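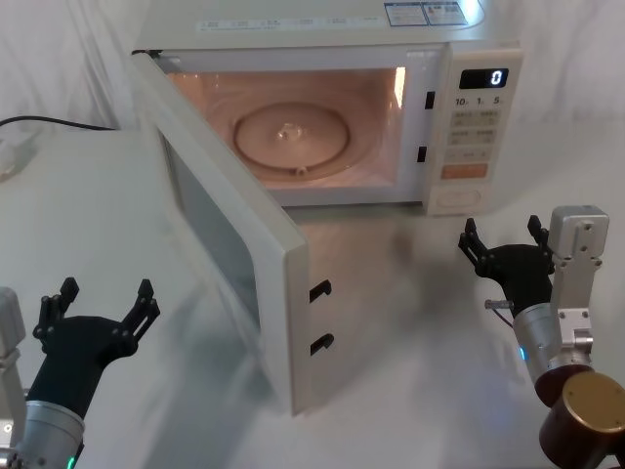 Pondby, 13th May

Print | E-mail

Public loans to small manufacturers: project report by Kevin Costello

My project looked at two firms, Jesau and Punari, that borrowed from the town's business fund. I read 221 pages of council minutes and the loan agreements attached to them. Jesau paid its loan back early. Punari stopped paying in October and the town has written off 90 percent of the balance. 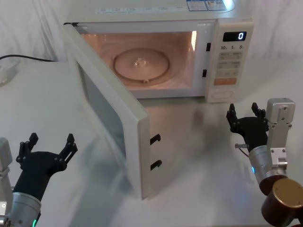

The Punari loan was approved in one meeting, with no outside review of the business plan. The plan was to mold small plastic parts for appliance makers. Parts like the two black latch hooks on the edge of a microwave door sell for very little each, so the firm needed large orders - and it had none signed. The Ó Conaill report raised this, but it came after the money was paid out.

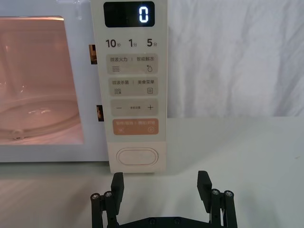 Fig. 3. Countertop microwave, control panel at right.

I recommend that the fund ask for signed orders before paying out, and publish the balance of each loan every year. I did not get access to the fund's e-mails.

5 comments | Share (2)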